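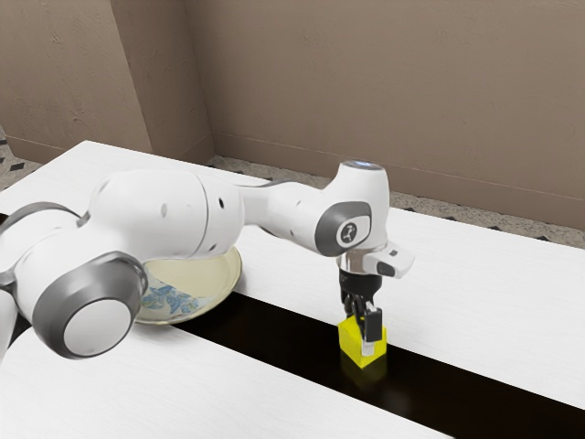
3. Run the block-to-plate task in the simulator

By now you should have Dorar installed and the Gunarero task pack unzipped next to it. If the launcher still complains about a missing pack, go back to section 2 and fix the path first, or everything below will fail in confusing ways.

3.1 Open the Fukitz launcher and pick "block_plate" from the task list. Leave the seed at 246 for your first run. That's the one I used all through this guide, so your block and plate should start where mine did.

3.2 Set the control mode to "delta pose". I know joint mode is tempting! Save it for later - the policy checkpoint was trained on delta pose and will swing the arm all over the place with anything else.

3.3 Press Reset and wait for the arm to settle over the table with the fingers open. The side view should give you the arm, the yellow block and the plate all at once. If the plate is missing, the textures didn't load, so close the launcher and start it again.

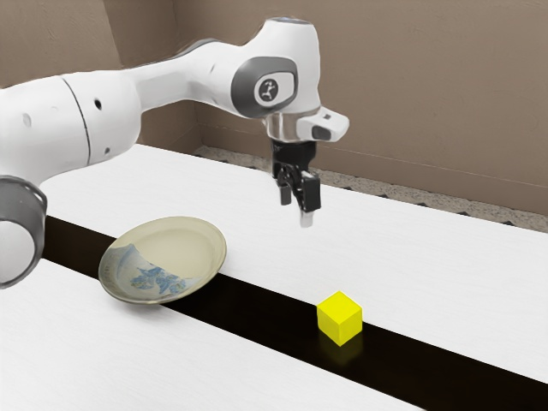
Side view, gripper empty, block on the black stripe.

3.4 Load the checkpoint from the Matei folder and hit Step a few times before you hit Run. I like to watch the target pose numbers change in the side panel while I do this. Small, smooth changes are good. If a value jumps back and forth between steps, your action scaling is off (see 5.2).

3.5 Hit Run. An episode stops by itself after 2,000 control steps, or sooner if the success check fires. With seed 246 my success check fires at step 86 of the placing phase, and yours should land on the same number if you left physics on "fixed".

Caution: don't change the physics rate while an episode is running. The controller keeps the old time step until the next reset and you'll get commands that are way too big.

3.6 Now check the camera streams. Open View, then Streams, and switch to the low camera. You want flat, clean yellow on the block and a readable blue pattern behind it. The policy takes this stream as input, so a blurry or black picture hurts you even when the side view looks perfect. You won't get the arm in every low view, and the block can fill most of the bottom half. Leave the crop alone - the loader resizes it for you.

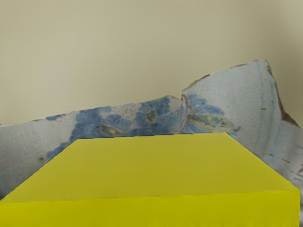 Comment from a reader: My low stream looked fine in the viewer but the policy still missed the block every time. I had the channel order flipped in the loader, so my yellow was reaching the network as a sort of light blue. Setting it to RGB in the stream config cured it. Maybe add that to this step?

Added, thanks! So:

3.7 In the stream config, set the channel order to RGB and save. Then click "Dump input" and look at the saved picture, which is what the network gets after the loader is done with it. I do this every time I touch the loader now.

Note: dumping input slows the episode down a lot. Turn it off before you record any timing.

3.8 When a single run works, set Workers to 4 and start a batch. Each worker takes its own seed, counting up from the one in the box. My laptop gets pretty loud at this point, and if yours runs out of graphics memory, drop the low camera resolution one notch before you cut workers.

Results go into the "runs" folder, one log per episode. Section 4 covers reading them.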